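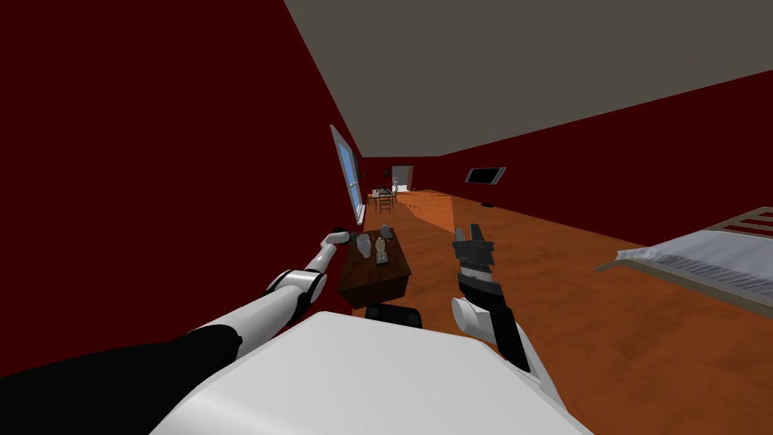 Chapter 7
Rooms and Their Proportions

Learning goals
After studying this chapter, you should be able to explain how the length, width and height of a room affect the way people use it; describe the difference between measured size and perceived size; and prepare a simple room survey with a scale drawing.

7.1 Why proportion matters

Most people can say whether a room is pleasant to be in, but few can say why. They may praise the furniture or the view from the window when the quality they are responding to lies in the shell of the room itself. Two rooms may have exactly the same floor area and still feel very different. One is nearly square, and people gather in its center. The other is long and narrow, and people pass through it on their way to somewhere else.

Proportion is the relation of one dimension to another. In the study of interiors, three dimensions are of interest: the length of the floor, the width of the floor, and the height of the ceiling. A change in any one of them alters the character of the whole. A ceiling that seems generous over a small study may seem low and heavy over a dining hall, although its height in inches is the same.

Builders worked with proportion long before it was written about. Room widths were limited by the length of available timber, and heights by the cost of walls and the difficulty of heating the space inside them. Many of the proportions now regarded as traditional began as practical limits of this kind. They were copied when the limits no longer applied, and in time they came to be taught as rules.

7.2 The town hall at Kilirholm

The town hall at Kilirholm, completed in 1871, is a useful case for the beginning student. Its main assembly room is 105 feet long, and the first users complained that speakers at one end could not hold the attention of listeners at the other. The town council considered dividing the room with a permanent wall but rejected the plan on grounds of cost. It chose instead to repaint.

The long side walls, which had been pale cream, were left as they were. The two end walls were painted a deep green. Letters kept in the town archive suggest that users found the room shorter and more comfortable after the work was done, although no dimension had changed. Several writers also mention that the speaker's platform was moved forward at about the same time, and the student should be cautious in assigning the whole effect to the paint.

The Kilirholm case introduces a distinction that will be used throughout this chapter. Measured size is what a tape records. Perceived size is what an occupant reports. The two are related, but they do not always move together.

7.3 Color and perceived size

As a general guide, dark and warm colors appear to bring a surface closer, while light and cool colors appear to move it away. A dark color on both long walls of a room therefore tends to make it feel narrower, and a dark color on the short end walls tends to make it feel shorter. A ceiling darker than the walls will usually appear lower than one painted white.

These are tendencies and should be applied with care. Daylight changes color considerably between morning and late afternoon, and a wall that seems to advance at noon may be barely noticed by evening. Floor coverings also play a part. A patterned or textured floor draws the eye downward and may reduce the effect of the walls above it.

Kwabena Zakaria, whose survey of public reading rooms is discussed in Section 7.6, warned against judging color from small samples. A painted card held in the hand is seen against everything else in the room – a finished wall becomes the background itself. He advised his students to paint a large test area and to visit it at several times of day before reaching a decision.

7.4 Furniture and scale

Furniture gives the eye a known measure. Chairs and tables vary within fairly narrow limits, and occupants use them, usually without being aware of it, to judge the space around them. Low pieces leave more of the wall exposed and tend to make the ceiling seem higher. Tall cabinets have the opposite effect, particularly when placed near a doorway.

The distance between a piece of furniture and the nearest wall also deserves attention. In the Gyamfi library extension, which has a floor area of some 3470 square feet, reading tables were first set out in two rows against the walls. The center of the room was left open and was seldom used. When the tables were moved inward, readers began to occupy the whole floor, and the aisles along the walls served as a quiet route to the shelves.

Key terms
Proportion: the relation between two or more dimensions of a room.
Measured size: the dimensions of a room as recorded by survey.
Perceived size: the dimensions of a room as judged by those who use it.
Scale: the size of an object or space in relation to a known measure, often the human body.

Before you continue
Select a room that you use regularly. Without measuring, write down your estimate of its length, width and height. Then measure each dimension and record the difference. Keep your figures – you will need them for the drawing exercise in Section 7.5, which explains how to set out a floor plan on squared paper and how to mark doors, windows and fixed furniture.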